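Ticket: Masell planner drops right-hand grasp goal when the lower cabinet door is open
Opened: Feb 28, 2023
Site: Flultesberg office
Component: Masell (planning), maybe Ekitz (perception)
Priority: normal
Status: waiting on fix, workaround in place

Hi all! I've been fighting with this since breakfast and I think I've got enough for a proper ticket now, so bear with me, it's long.

The task is the binder shelf one from the Thaweesak demo list. Walk up to the low cabinet, look down into it, reach in with the right hand and get hold of a binder. Closed-door planning runs (where we fake the shelf in the world model) go through fine. As soon as we use the live map with the door open, Masell takes the goal, plans for a bit, starts the reach and then throws the goal away with "no valid approach." The arm holds where it is and the task node sits there until I cancel it.

I ran it 20 times this morning with the stock config and 11 of those ended with the dropped goal. The others got to the grasp phase, so it isn't totally dead, which makes it more annoying to chase!

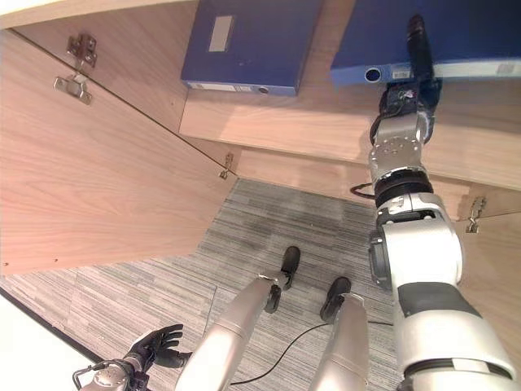
Head view during the reach. Right hand at the lighter blue binder, left hand low by the door.

First thing I tried was the boring stuff. Restarted the planner, restarted Ekitz, cleared the map cache, re-ran the hand-eye check. The check passed. No change at all in how often it drops.

Second thing: I figured it was the left arm. It's parked pretty far forward in our ready pose, and the door is right there, so I guessed Masell was seeing a left hand vs. door collision and giving up on the whole body instead of the one chain. I moved the left ready pose back and tried again. Same error, so I put the pose back the way it was. (If somebody finds a commit from me called "left arm shy," that's the one, ignore it.)

Then I went and looked at what Ekitz thinks the door is. This part got interesting. The door is supposed to come in as a hinged panel, with its own ID and its own padding. In the bad runs it has no ID. It's been folded into the corridor wall as one long static surface, and the static padding is a lot fatter than the panel padding. So the planner thinks there's a thick slab leaning into the space the forearm needs.

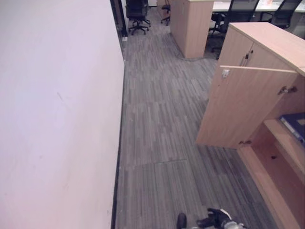
View along the corridor: wall on the left, lower door swung out into the walkway.

My guess is the merge step. The wall and the cabinet fronts are both big, pale and flat, and when the robot first looks down the walkway Ekitz fits the wall, then goes shopping for more points to glue onto it. If the door gets picked up on that first look, it's stuck as wall for the rest of the session. Looking straight down at the cabinet later doesn't split it off again. I'd expect a refit there and I can't find one in the log.

To check, I pinned the panel ID by hand in the map editor before starting the reach. Ten tries with the ID pinned, no dropped goals. Lovely.

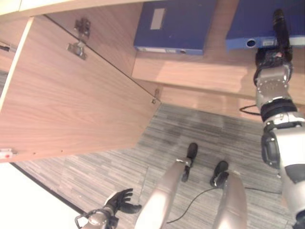 Except then I hit a second thing, and I don't know if it deserves its own ticket. With the panel pinned, the grasp target itself wanders. Ekitz gives me one box for both binders on some cycles and two boxes on others, and Masell happily replans every time it flips. The hand ends up making these tiny nervous corrections in front of the spine. I set target_hold to 5 cycles so it has to see the same answer that many times before it moves the goal. Much calmer. The default is one, which seems way too eager for anything sitting on a shelf next to a thing the same color.

I also had a look at the close-range source, because target_hold only covers the head stream. Once the wrist stream takes over, Masell uses whatever comes in from there with no hold at all.

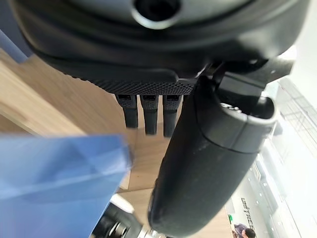

The self-filter needs work on that stream too. The mask for the fingers is from the open pose and it doesn't follow the joint angles, so when the thumb comes across, part of it can leak into the cloud and get treated as an obstacle right at the goal. I could reproduce that offline by replaying a bag with the thumb joint driven by hand. Turning off obstacle insertion from the wrist makes it go away, but please don't ship that as the fix, I'd like to keep my fingers.

What I'm running with for now:

ekitz.panel_id: pinned by hand at session start
masell.target_hold: 5
wrist obstacle insertion: off, slow speed only, hand on the stop button

What I'd like, if someone on the Ekitz side has time before the March build: a refit when a merged surface is seen again from a new angle, and a finger mask that reads the joint state. The hold setting for the wrist stream I can do myself.

Logs and both bags are in the usual folder under this ticket number. The bag with "pinned" in the name is the good one. I'm leaving the ticket open and the config as listed on the Flultesberg machine, so check it before you run anything else on there.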